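The Second Life of the Hotel Lounge

Gretitz, Thursday, a little after breakfast. Rain. The lobby of the old Pirnotard is half dust sheets, half armchairs, and somebody is dragging a rug the wrong way through the revolving door.

For years nobody sat in hotel lounges. You checked in, got your key, went up. The lounge was a corridor with lamps. Now the small hotels want people downstairs again, and they want locals too, with laptops and dogs and soup. Big ask.

The Pirnotard closed for 12 weeks to try it. Out went the carpet, the brochure rack, the piano no one had tuned. In came 2 long tables and a coffee counter where the luggage room used to be. The bill for the counter alone ran past 2,000, and thats before the machine.

Does it pay? Depends who you ask. At the Sikau, down by the river, they did the same thing last August and the lounge was full by lunch. Full of people nursing one tea for 4 hours. So they put in a lunch menu, short, cheap, changed daily. Better. The Pal went the other way, members' evenings and a closed door after six, and lost the neighborhood almost at once.

Noise is the real fight. Hard floors, high ceilings, a milk steamer. Guests up on the first landing hear all of it. The Pirnotard hung felt behind the curtains, which helped some. Then the seating question, and everyone has an opinion on the seating.

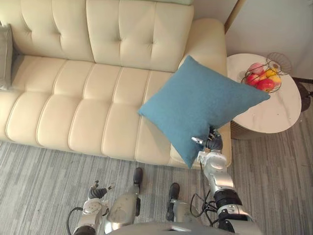

Seating decides how long people stay. Hard chairs, one coffee. Deep sofas, the whole afternoon gone. The look hotels keep coming back to is cream leather with a buttoned back and fat channels stitched along the seat, maybe a teal pillow for color. Wipes down easy, reads as expensive. But crumbs love a deep seam, and housekeeping will tell you so at lenght. Fabric hides more and stains for good. Pick your problem.

By noon the rug is in, still crooked. Two women with wet umbrellas ask if the place is open. Not till tomorrow, says the front desk, but there's coffee if they don't mind the ladders. They don't mind the ladders.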